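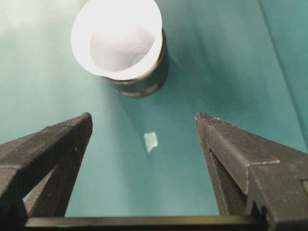
Linnea Haugen wrote in after my last post to ask why I don't just program the thing. Fair question! She's spent years with machines that do exactly what the code says, and to her it seems silly to sit at a desk steering a robot around by hand, over and over, when you could type in some positions and go have lunch.

My answer, Linnea, is that I tried that first. I spent most of April typing in positions. It went great as long as every piece was exactly where I'd said it would be, and then I'd bump the table with my knee and the arm would close very confidently on nothing at all. So now I drive it. I hold the small leader arm, the real arm copies me, and everything gets recorded - what the wrist camera sees and what my hand did about it. Then the model has to work out the rest from that.

The task this month is small scraps into a cup. Sounds like nothing, right? I thought I'd be through it in an afternoon (ha). But a thin, see-through bit of stuff lying flat on a table is a horrible thing to pick up with two stiff plastic fingers. You can't feel it. You come down a hair too high and the tips slide right over, a hair too low and you're grinding them into the table, and mine have the scratches to prove it. And when the light hits the green surface at a bad angle, the scrap more or less melts into the glare and you're hunting around for it on the screen like a lost contact lens.

I've got 121 good demos so far. By "good" I mean the scrap ended up in the cup and I didn't swear loudly enough to stop the recording. Gintarė Krūmiņa, who got me into all this, says I throw too many away. She keeps the ones where she misses and then goes back for a second try, and her arm learned to go back for a second try too, which I'm pretty jealous of. Mine, when it misses, carries the nothing over to the cup and lets it go with real care. So from Monday I'm keeping my fumbles, as long as they end well.

Other stuff I've changed since last time:

- I move the cup between runs. Before, I left it in one place for a whole session and the robot learned the place, and paid no attention to the cup.
- I slow down at the bottom. My early demos have a kind of stabbing motion in them and I can see it in how the arm moves now. It picked up my bad manners!
- No more watching the table directly. I drive from the wrist view only, so I'm not using anything the robot can't see. This one was Gintarė's idea too and it was miserable for 2 days, and then it was fine.

That last one is probably the biggest. When I was peeking over the top, I'd swing in early because I knew where the scrap was, and the poor model had no way of knowing why.

Folasade Usman asked if she could come over and drive for an evening, and I said yes before thinking about whether two people's habits in one set of demos is a good idea. She's left-handed and a lot more patient than me. I might keep hers in a separate folder and train with and without. If anybody has tried mixing drivers on a small set like this, tell me how it went - the comments are open again, I finally fixed the spam filter.

Next session I want to try folding up the edge of a scrap a little before I start, so there's something to grab. Gintarė calls that cheating. I'm going to do it anyway and see what the arm makes of the flat ones afterward.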